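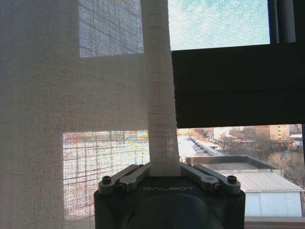

Módulo de textiles del hogar – Taller Bosman
Unidad 4. Visillos y cortinas translúcidas

El visillo filtra la luz sin cerrar la vista: con tejido abierto, la fachada de enfrente se sigue viendo, más apagada. En blanco o crudo la trama se nota a contraluz.

Medidas. Riel de 123 cm: doble ancho de tela, 246 cm, más dobladillos laterales.

Bordes. La gasa se deshilacha con facilidad. Cortar siguiendo un hilo y rematar antes de colgar.

Manejo. Correr el paño sin tirones – el hilo se desplaza y deja marca.

Para septiembre: traer una muestra de 47 cm.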